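From: Trinidad Lacson
To: Seria bookbinding list
Date: May 23, 2020
Subject: Re: Backing paper for the parish map

Remedios Dalisay wrote:
> I have the big Salazar map flat at last, 52 inches on
> the long side. Do I line it in one piece or join two
> sheets? And is wheat paste still what people use? In
> April I tried methyl cellulose on a test strip and it
> let go at one corner.

One piece if you can get it. The Nallard roll is wide enough for your map and the Viketti one is not – I measured mine this morning. A join down the middle will show through from the front once the map is hung, however thin you pare the edges.

Yes to wheat paste. Strain it twice and thin it until it drops off the brush like light cream. Methyl cellulose is fine for mending tears but I would not trust it for a full lining. 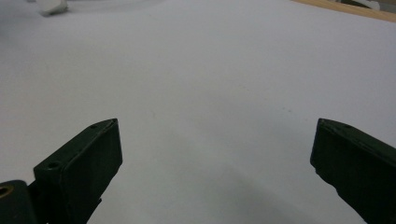
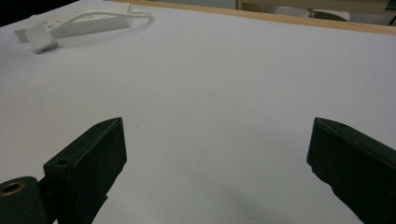

White surface, two views.

Leave the lined map on the board for up to 2 weeks before you cut it off. I took one down early last year and it curled badly enough that I had to do the whole job again.

Nallard's catalog number for the roll is 658. The older number, 266, is a heavier paper and too stiff for anything you plan to roll up afterward. Write to me off list if you want a few feet to test first.

Trinidad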